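Kolamell Upright Ingredient Holders, Clear Acrylic
Item 841

Kolamell holders keep flat burger ingredients standing on edge beside an assembly tray. Each holder is a clear strip that lies on the worktop with a clamp at one end. The ingredient sits in the clamp and is lifted out from above.

Suitable for bun halves, patties, leaf lettuce and sliced tomato. Very soft items may sag if left in the clamp for long periods.

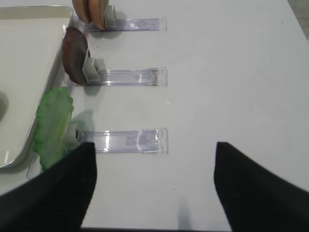 Clear holders in use on a white tabletop

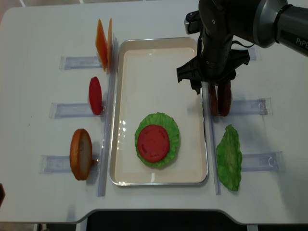
Text: Grethe Grímsdóttir, Kolamell product desk

Layout. Place holders along both long sides of the tray with the clamps in the same orientation on each side. Leave enough space between neighbors for a lettuce leaf to fan out. Long side rails are ordered separately under the name Omau.

Tray. Any flat-bottomed rectangular tray with a low rim can be used. Start the stack toward one end if the other end is needed for a second item.

Cleaning. Wipe with a soft damp cloth and mild soap. Patty residue marks clear acrylic, so wipe the strip after each use. Do not use alcohol or abrasive pads. Not dishwasher safe.

Ordering
Holder, single: 841
Holder, pack of 3: 841-3
Omau side rail: 576
Replacement clamp: 216

Clamps are supplied fitted. Replacement clamps ship without screws.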